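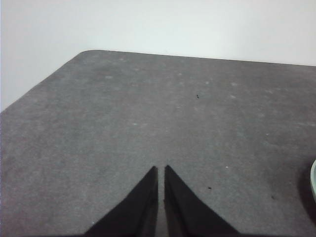

Drommont open day clips, README

Data from the open day at the Zevdale site. Uploaded in a hurry, will tidy up later. Questions to Zane Baranauskienė.

What's in here

455 clips, 3 folders. Two camera views per clip, wrist and fixed. Arm on the visitor table was running the Gralach build, same one as in the lab, no special demo settings. Visitors picked a task off the card, operator started the run.

Folders

morning/ - before the doors opened, our own warm up runs
visitors/ - the real thing, biggest folder
late/ - after 4 pm, shorter clips, people were leaving

Each clip has a json next to it with task name, operator initials, start time and a result field. Result was typed in by hand during the day so expect blanks. Blank means blank, not fail.

Tasks

Dish tasks only in this release. Move one dish, swap two dishes, push dish toward the wall. The block tasks from the same day are in the Pärn repo, different format, dont mix them. 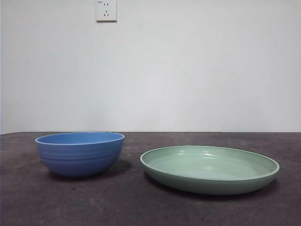
Fixed view. Blue ribbed bowl, green shallow dish.

Names used in the task strings: "bowl" is the blue one, "dish" is the green one. A few early files say "plate" for the green one. Same thing. Fix script is in tools/ but I haven't run it on late/ yet.

Known problems

- Clocks on the two cameras drift. Use the frame index, not the timestamp.
- Clip 2225 is a duplicate of the one before it. Numbering doesn't start at 1, it carries on from the lab set.
- 46 clips have no wrist video, cable came out and we didnt notice until lunch. List in missing_wrist.txt
- Specks on the tabletop in the wrist view. Not masked, not going to be.
- Table got wiped and dishes put back by hand between runs, so start positions are all over the place. Fine for us, maybe not for you.
- No audio. Stripped because of visitors talking.

Splits

None. Make your own, but split by session id and not by clip, otherwise you get near identical starts on both sides.

Use

Internal and partner sites for now. Ask before you put stills in slides. Signed visitor forms are in the Drommont office, not in this repo.

Todo

- rerun rename script on late/
- checksums
- fill in blank results, Zane has the paper sheets
- fixed camera calibraton file, promised for Monday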